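# The Quote Is the Easy Part

The first number Usha Iyer was given for a robot was 129 thousand dollars. It came in a glossy PDF from a reseller called Zesus, on a page with a lot of white space, and it covered one two-armed mobile unit, a charger and two days of setup. Her employer, an office services company named Cardoso, had set money aside for one machine to handle after-hours fetching and filing in client buildings. The number fit the budget with a little room left over. She says that should have worried her more than it did.

I have been reading robot proposals for years and I still can't find one that is wrong. Every figure in them checks out. The trouble is in what gets its own line and what gets folded into a phrase like "customer-provided environment." In Iyer's case that phrase covered door hardware, a wireless survey of three floors, a place to park the thing at night, and somebody's time to teach it which cabinet was which. Her own tally for that part came to 296 staff hours. Zesus had penciled in 16.

The sales pitch leans on the idea that an office is already set up for robots with hands. People open cabinets, people pull out binders, so a machine with two arms can walk into the same room and do the same. No conveyor, no cage, no rebuilding. I'd like to believe it. But an office cabinet is a nasty little object from a planner's point of view. It has two hinged doors that swing into the space where the robot wants to stand. It may have a lock. The handles are thin. A binder lying flat on a shelf is a different job from one standing up, and nobody's purchase order says which way the binders will be.

So the question to put to a vendor is a dull one: what exactly does a completed task mean in your price? Iyer asked it in May, late in the process, and got back a chart. A cabinet opened counted as a task. A binder touched counted as a task. A binder taken out, carried to the right desk and set down with the doors closed behind it was "workflow integration," and that was quoted separately, at a day rate, with no cap.

Birkberg, the second bidder, was more expensive on paper and a bit more candid. Its proposal had a service plan of 992 dollars a month and a list of spare fingertips with prices next to them. I liked the fingertips. Parts wear out, and a seller who admits it has probably owned one of these things for longer than a trade show.

Even so, neither bid said what happens in year two, when the furniture moves. Offices shuffle desks constantly. Hudby, which leases robots by the quarter and takes them back if you're unhappy, will redo the floor map for a fee, and the fee isn't on its website. Leasing looks to me like the least bad way in - you pay more per month, but you find out cheaply that you were wrong.

If I were drawing up the budget, I'd take the sticker price and put the same amount again beside it for the first 18 months. I'd ask for a six-week trial in my own building, with my own cabinets, on a floor where people are working. And I'd write down beforehand what result would make me send the machine back. Iyer did that last part. Her cutoff was a failed fetch rate she won't share, and as of this writing Cardoso has not signed with anyone.
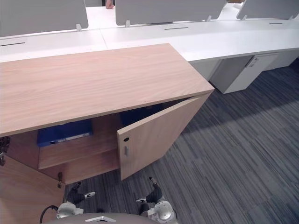 Carolina Caldeira thinks the doubling rule is too gentle. Her own first-year costs went well past it, she writes, and most of the overrun was wages for the person standing by to step in, a line she never saw in any of the bids.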